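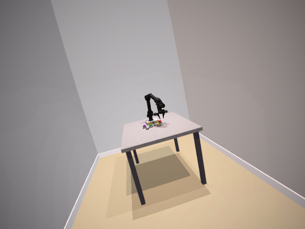
Last edited 15th May

Simulated arm stops above the small parts and never goes down

fangside
I have one arm cell set up in Trovberg, nothing fancy. Table, black arm mounted toward the back of it, a tan block in front of the base and four small colored pieces near it. The red one is the pick target. The arm goes over the red piece with the fingers open and stays there. After 300 steps the run times out. Log says "descent refused, clearance" and nothing else. I have reset the home pose and reloaded the gripper file. The same layout ran fine in November, before I swapped the table for the stone-look one. Where is the clearance value kept?

Luleck_user
Try reinstalling. Mine did something like this and a clean install fixed it.

jurnbridge2
I wouldn't reinstall yet. Clearance is in the cell file, not the arm file, and it is measured from the table height typed in there. When you swap the table model, that number stays as it was. So if the new top is lower or higher than the old one, the planner is working from a surface that isn't there.

Open the cell file and look for table_top. Mine was on line 178. Put in the height of the new top, in millimeters, and save. Then set clearance to 30 and run the red piece by itself before you try the others. Your target is close to the end of the block, so check the collision box on the block too — the default box is bigger than the block you see on screen.

If it still refuses, post the log from the first warning on. Mine was 3,468 lines and only the top part was any use.

fangside
table_top still had the old number. Changed it and the arm goes down now. It clips the block on the way back up, so I'm doing the collision box next.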